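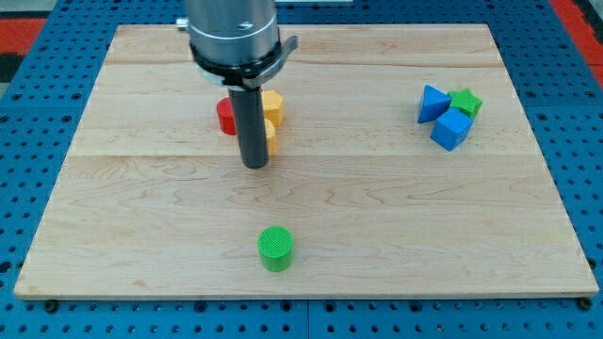
A maple board with wavy grain, joined from separate planks.

About Wurkside

Wurkside supplies hardwood boards and worktops to kitchen fitters, cafés and schools. Estíbaliz Herrero and Benito Toledo started the firm in March with two saws and a rented unit, and we now have 29 staff.

We hold more than 500 boards in stock – mostly maple, ash and oak. Other sizes are cut to order. Please allow an extra week if you want rounded corners.

Benito looks after timber buying and the drying store. Estíbaliz runs the office and handles trade accounts.

Our oiled finish, Muritis, is sold separately in small tins. Trade customers can order it with their boards on the same form.

The counter is closed at lunchtime. Samples can be posted.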